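News > Company > Press Releases

We use cookies to remember your settings and to see which pages people read. By staying on this site you agree to our cookie policy.

Skendano opens its picking cell budget planner to everyone, free, starting in July

NENENCOMBE – I've been writing the news for Skendano long enough to know that "free planning worksheet" doesn't make anybody's heart race. Bear with me, though, because this one came out of a year of phone calls that all began the same way (somebody had a price for a robot arm and wanted to know if it was a good price), and I'm really pleased with where it ended up!

The Ceston Planner is a workbook for people who are buying, or thinking about buying, a bin picking cell. Until now we only filled it in with our own customers, sitting across a table in Nenencombe. Starting in July anyone can download it, use it, change it and take it to a different supplier if they like. We'd love it to be us, of course.

What's inside? The first sheet is the arm, and it's short. Most people have that figure already. The second sheet is everything that goes around the arm, and this is where the calls used to get quiet. Gripper, spare fingers for the gripper, cables and the time to route them, a bin, something solid to hold the bin down, a floor or bench that can take the load, guarding, and a line for the odds and ends you'll send somebody to the hardware store for. We ask you to set aside 15 percent of the total for that last line and the cabling together. Our own shop went over it on the first cell we built, so please don't shave it down.

The third sheet is test parts, and it's my favorite. If your real work is mixed goods, your test bin has to be mixed too – long things, round things, clear things, small things that end up against a wall. We suggest a starter set of 20 items and 100 picks per item before you sign off on a gripper. Write down the misses! The planner has a column for them, and a supplier who doesn't want to see that column filled in is worth a second thought.

The fourth sheet is the calendar. It runs 10 weeks from purchase order to first trial, which suits a cell with one arm and one bin. Kaushik, the packing firm down the road that let us try the draft on their own project, needed longer because their bench had to be replaced, and we've added a bench question to the first page thanks to them. They also asked for a way to compare leasing with buying, so there's a tab for that now. It's plain, but it adds up correctly.

The planner won't pick a brand of arm for you, and it doesn't guess at savings. You put in your own labor and downtime numbers, and they stay in your copy of the file.

We're also holding open hours at the Nenencombe shop all through July, from 9 a.m. to noon. Bring a half-finished planner, bring a quote you don't understand, bring a box of the awkward stuff you need picked. Coffee is on us, parking is behind the building, and you'll want closed-toe shoes for the shop floor.

The download link goes up on the Ceston page in July. Press questions and requests for a shop visit can come straight to me through the Skendano press desk.

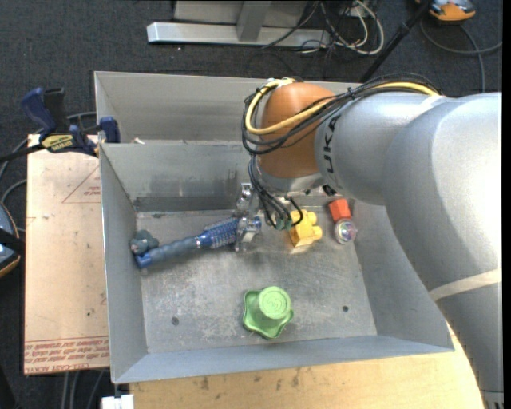
A KUKA arm and gripper at work over mixed items in a divided metal bin.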